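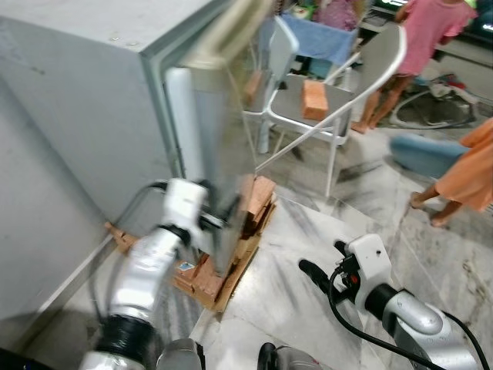 Week 3: Linings, interfacing, and the bag that taught me to prewash

Hi all. Last week ran long and we didn't get to linings, so I've folded them into this handout. Please read it before you cut anything, even if you've made a tote before. I've made dozens and I still cut the lining wrong in September (more on that below).

Prewashing first. Cotton shrinks, and two cottons in the same bag will shrink by different amounts. My first lined bag was a linen outer with a cheap quilting cotton inside, and after one trip through the laundry the lining pulled the whole thing in like a drawstring. Wash both fabrics the way you plan to wash the bag, then dry and press them. If you're using vintage fabric, try a small corner in a bowl of warm water before you trust it to the machine. Old reds run like crazy!

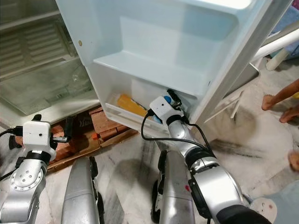 Fridge door, lower shelf.

Now interfacing. The Unell pattern we're using asks for a medium fusible on the outer pieces only. I like to trim mine so it stops just short of the seam line, which keeps the corners from turning into little bricks of layers. Press straight down, lift, move along. Don't slide the iron — you'll get ripples and they don't come out. Let each piece cool flat on the table before you pick it up. I know it's boring.

Cutting the lining. Cut it from the same pattern piece as the outer, then take a sliver off each side seam. A lining that's the exact same size will bag and bunch at the bottom, and that was my September mistake, made while talking to Hrvoje Ristić about zippers. He runs the Zidalcombe evening group and he uses a deeper seam on the lining in place of trimming. Same result, so pick whichever you'll remember.

Leave a gap in the bottom seam of the lining for turning. Make it as wide as your hand and backstitch both ends, or it will rip when you haul the bag through (ask me how I know).

Thread: I've put out cones of Trajkovski polyester in gray and cream. If you're bringing your own, all-purpose is fine for everything except the straps, where I'd go heavier.

For next time, bring:
Outer and lining, washed and pressed
Interfacing, cut but not fused
3 sharp needles, size 90
Strap webbing, or fabric if you're making your own
The Fustura sheet on boxed corners, with your measurements filled in

If your corners don't match, leave them pinned and we'll sort it out in class.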